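Setting the softener on the Amrani

The dishwasher has been leaving a white film on the glasses since we moved to Arbridge. The film dissolves in vinegar, so it is scale and not etching. Etching is permanent and looks much the same until you try to remove it.

The town's water report gives hardness as a range, and the range is too wide to use. I bought a pack of Kunda strips and tested the kitchen tap cold, after letting it run. The result was 11 grains per gallon. The bathroom tap read the same.

The Amrani has a built-in softener with a resin tank and a salt reservoir under the lower rack. It ships at the lowest setting, which amounts to no regeneration at all. The manual lists the settings in German degrees, so the number has to be converted. One grain is a little under one German degree, and rounding up is fine. Set it one step too low and the film comes back. Set it one step too high and it uses more salt.

Procedure: fill the reservoir with water the first time only, add coarse salt through the funnel, wipe the rim, then run the rinse cycle right away with the racks empty. Salt water left standing on the steel floor will pit it. The rinse takes 30 minutes on my machine – the display says less.

I also turned the rinse aid down. At the old dose it was leaving a faint blue streak on plastic lids, and I had been blaming the detergent for that.

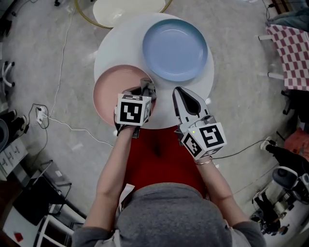 Posted in: Kitchen / Water

After 13 loads the glasses are clear and the heating element has stopped ticking. Plates never showed the film much, even the pink ones. The salt light has not come on yet. I will retest the tap in October, when the town switches wells, and change the setting if the strip reads differently.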